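Ticket: Episode start rule for the BRAIN spelling task
Project: Drotau, two-arm tabletop cell
Opened by: Jianguo Deng
Status: Resolved, rule text merged in April
Affects: anyone teleoperating or reviewing on Drotau

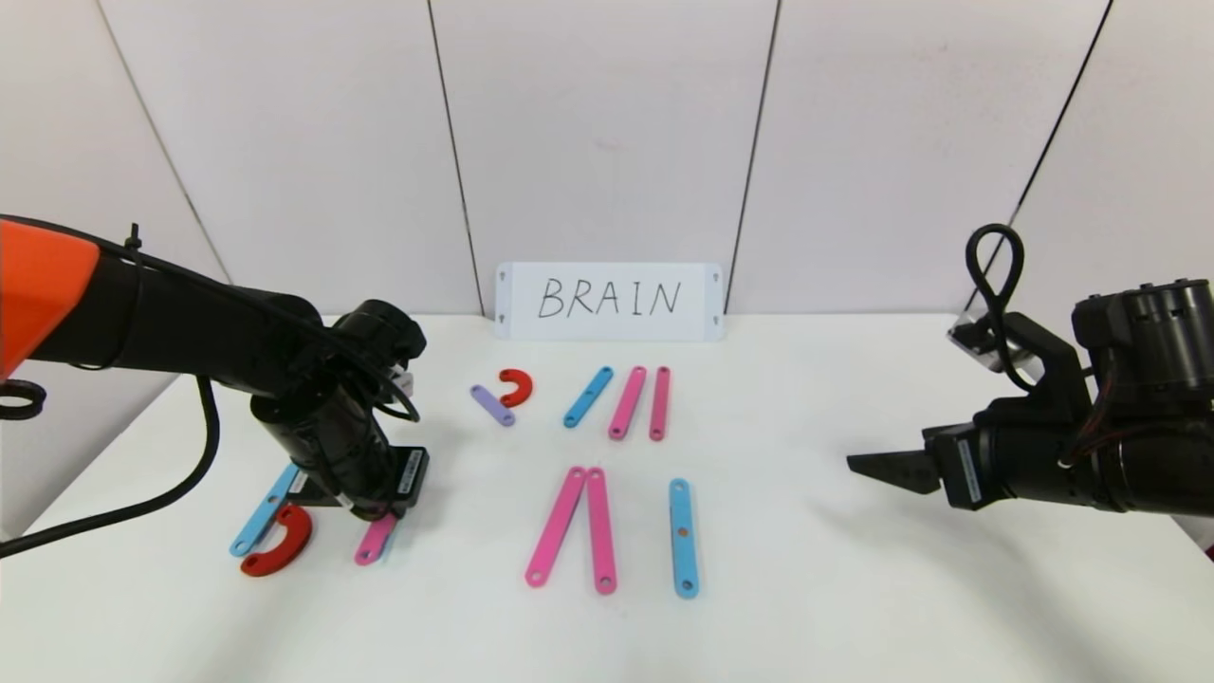
Attachment 1. Letter task, BRAIN card at the back, left gripper over a pink bar.

Problem as reported

Reviewers at Peltum bounced a big chunk of our last batch. Out of 290 episodes they accepted 265, and nearly every rejection carried the same note: "start state unclear." Operators were sure they had followed the sheet. Reviewers were sure they hadn't. I read the sheet again and both sides had a point! It says "scatter the pieces and begin," and you can drive a truck through that.

First guess (wrong)

I suspected the recorder was trimming the front of each episode. Checked the logs for 20 of the rejected ones and the start stamps all matched the operator's pedal press. Recorder is fine. Sorry to El Ouafi's team for the morning I cost them, and thanks for the very fast log export.

What was going on

Three of us sat down and replayed the rejects next to some accepted ones. Two habits had crept in.

1. Some operators pressed the pedal with a gripper already parked right above the first piece they meant to grab. It saves a moment and it looks slick, but the policy never gets to learn the approach.

2. Overlapping pieces. In the attachment the red C on the left sits across part of the light blue bar. One reviewer treated any overlap as a bad reset, another loved it as useful variety. The sheet didn't say a word either way, so you got whichever reviewer you got.

Proposed rule text (v2)

Start pose: both arms at home, grippers open, neither one over a piece when the pedal goes down. Hovering over a piece is fine at any time after that.

Pieces: bars and C pieces may touch or overlap by up to one layer. No stacks of three. Nothing leaning on the word card.

Word card: at the back, facing the cameras, all letters readable, in capitals. If your handwriting is like mine, please ask a neighbor to write it.

Open area: leave enough clear table to build the whole word. Check this before the pedal, because pushing pieces aside by hand in the middle of an episode is an automatic reject.

Cables: loops stay clear of the pieces through the full reach of each arm. Do a slow sweep after every reset of the cell.

Colors: free choice. Any color bar can be used in any letter, and reviewers should not mark down a mixed-color letter.

Comments

Grerkance review desk: Happy with all of this. Can "home" be a saved pose? People have different ideas of home.

Jianguo Deng: Yes, great call. Saved as pose 2 on the pendant, both arms go there together. Added to the sheet.

El Ouafi: Does one-layer overlap include the C pieces hooked around a bar end?

Jianguo Deng: Hooked is allowed as long as the gripper can lift one without dragging the other. I tried a bunch of these yesterday and they make really nice episodes, some of my favorites so far. Keep them coming.

Peltum: We'll re-review the overlap rejects under the new text. The parked-gripper ones stay rejected.

Jianguo Deng: Fair. New sheet is taped up at the cell and the old one is in the recycling. Closing, please reopen if a reviewer note says "start state unclear" again.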